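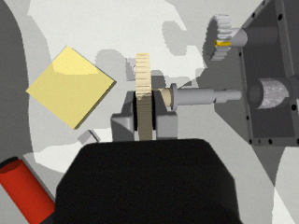
Spur gear

A spur gear is the simplest and most familiar kind of gear, a wheel with straight teeth cut around its rim so that they run parallel to the shaft it turns on. Two spur gears placed side by side on parallel shafts will pass motion from one to the other, and if they have different numbers of teeth, the smaller one turns faster and the larger one turns with more force. People have been using toothed wheels of one sort or another for more than 2000 years, and the plain straight-toothed kind is still the one most of us meet first, whether in a kitchen timer or an old hand drill.

Shape of the teeth

Early millwrights made their teeth as simple wooden pegs, which did the job but wore badly and rattled a good deal. Most modern spur gears use a curved tooth outline called an involute - the path traced by the end of a taut string as it unwinds from a circle - and this keeps the speed steady even when the shafts sit a hair too far apart. A pair with 40 teeth on one wheel and 200 on the other gives a ratio of five to one.

Noise and wear

Straight teeth meet along their whole width all at once, so spur gears tend to whine at high speed. Helical gears, with their slanted teeth, run more quietly but push sideways on their bearings, and for slow or light work many builders are quite happy to put up with a little noise. Plastic gears are quieter than metal ones and can often run without oil, though they don't care for heat.

In mills and clocks

The water mill at Kildale kept its wooden-toothed wheels long after its neighbors had gone over to cast iron, and the spare teeth were traditionally carved in December, when there was little grain to grind. The Pfeiffer clock works in Susatitz cut its small brass wheels by hand for many years and later sold them to repair shops under the name Hultik.

See also: Bevel gear, Helical gear, Rack and pinion, Worm drive

Last edited January 21, 2021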